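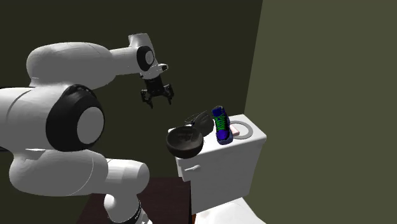 2 min read

About us

Hello, and thanks for stopping by! I run Demuddale, a small bookkeeping and paperwork service for people who work for themselves. It's mostly me, a kettle and a very long desk, plus two part-timers who come in when January gets silly (and it always does).

I started out doing the accounts for my sister's dog grooming business as a favour. She kept her receipts in a biscuit tin, and I rather enjoyed sorting them. Then her neighbour asked, then the man who fitted her shower, and before long I had 6 paying clients and no spare evenings. I handed in my notice at the builders' merchant and took the room above the bakery on Grisell Street, where I still am. Yes, it smells wonderful. No, it hasn't been good for my waistline!

These days we look after plasterers, piano teachers, childminders, a couple of market traders and one lady who makes wedding hats. Most of them came because a friend passed on our number. We do tax returns, invoices, chasing late payers (politely, the first time anyway) and the monthly tidy-up that most people put off until they can't face it. If you've got a carrier bag full of crumpled paper, bring the bag. I've seen worse, I promise.

Every client gets the same offer to begin with: a free chat, then a fixed monthly price, agreed in writing. I don't charge for phone calls. I used to work with people who did, and you could hear customers rushing to get off the line, which seemed a daft way to treat anybody.

We moved all our records over to Jivum last spring, so you can now send me a snap of a receipt from your phone and forget about it. Biscuit tins are still welcome, though.

The office is at 508 Grisell Street, up the stairs beside the bakery. Ring the top bell and give it a good long push, as the lower one belongs to Coelho Alterations and they're very patient about it. We're closed over Christmas and back at the desk in the first full week of January. Do ring before you come up, and I'll put the kettle on.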